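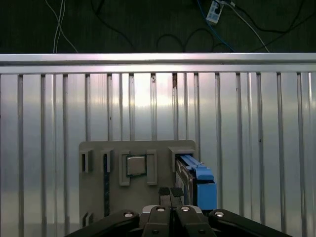 *Holders for the small parts, processor in its slot. Matei refurb workshop, Friday.*

**2023-05-12** -- Old office towers are getting a second go at Matei, where the refurb bench passed its spring target this week. 3,426 machines stripped and sorted since March. Target was 3,118. Next one's been set at 3,840 and nobody looked thrilled.

Most of the stock is from Brillmont, which is clearing out desktops from two of its offices. Towers come in on pallets, get wiped down, then go on their side on the bench with the panel off. Drive, memory, processor. Each has its own place on the grey tray so parts from one machine dont end up mixed in with the next.

"It's the drives people ask about," said Thanakorn Kaewsai, who runs the bench. "Where do they go, who's got them. Fair question -- there's payroll on some of these."

Power supplies and cases get dealt with last. Cables go in a sack, sorted when there's time. There's not been much time.
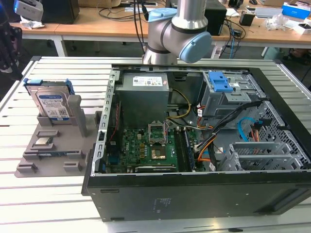
## Where the parts go

Memory that passes testing goes to Ditari for its school machines. Processors too, if the pads underneath are clean. Anything bent or scorched is scrap.

Drives are a separate job. They're lifted out, stood in the tray with the label showing, and logged before anything else gets touched. Binex collects on Fridays and shreds the lot, no exceptions, even ones that would test fine.

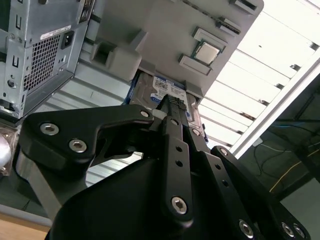 Kaewsai wants that changed. He reckons a proper wipe would do for most of them and says the shredding is "a waste of good kit". Brillmont's contract says shred, so shred it is for now. Talks on that next month, along with a second bench if the money is there.

Matei is still taking towers. No laptops or moniters please -- there's no room for them.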